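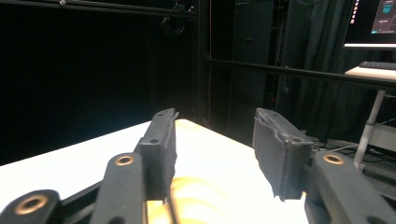 Check the finger pads before every shift and again after any crash stop. The pads are the only part of the Umix gripper meant to touch the work, and they wear sooner than anything else on it. Open the fingers over a clear part of the table and look at the inner faces. Black foam with a rough, torn-looking face and frayed edges, as on these two, has to be judged against the limits in step 4 before the gripper picks anything up. While the fingers are open, look at the copper-colored ring bushings in the linkage arms as well.

4.2 Pad and linkage check

Who may do this: anyone signed off on the Bretbridge cell. Replacing pads needs a second sign-off from Leonora Layug or Ga-eun Byun.

Tools: 2 mm hex key, steel rule, flashlight, lint-free cloth, spare pad set (part 913).

CAUTION: Pinch hazard. The fingers can close without warning if the controller is still live. Never put a hand between the pads until step 3 is done.

1. Stop the running program and open the gripper fully from the pendant.

2. Press the emergency stop. Hang the "Do not start" tag on the pendant hook.

3. Turn off power to the gripper and wait for the status light to go out. This can take up to 5 seconds.

4. Inspect each pad. Replace both pads if either one has:
- a tear deeper than 3 mm, measured from the face
- foam that comes away when wiped with the cloth
- a corner that has lifted from its backing
- movement at the screws when pressed with a thumb

5. If the edges are frayed but the pad is within the limits, trim loose strands with scissors. Do not sand the face.

6. Move each linkage arm by hand through a small arc. It should move without clicking. Check that every bushing sits flush in its arm.

7. Follow any cable near the fingers from end to end. It must not pass between the arms or rub on a pad at any point of travel. Clip back any slack.

8. Clear the table of tools and packing. Remove the tag, reset the emergency stop and restore power.

9. Run the empty open-and-close cycle 4 times at reduced speed, standing outside the marked line.

10. Write the result in the cell log with your initials. Enter "no change" if nothing was done.

NOTE: Always fit pads as a pair, from the same bag. A new pad facing a worn one will push the part off center, and the grip force reading will be wrong for both.

NOTE: Do not use tape or glue to get a pad through to the end of a shift. This was allowed under the old Zominton instructions and is not allowed now.

If the gripper fails any part of this check, leave it tagged and call Kyung-tae Kwon at the Nam service desk. Outside desk hours, leave the cell locked off and note the fault on the Friday handover sheet as well as in the log.

Grip force settings for new pads are in section 4.3.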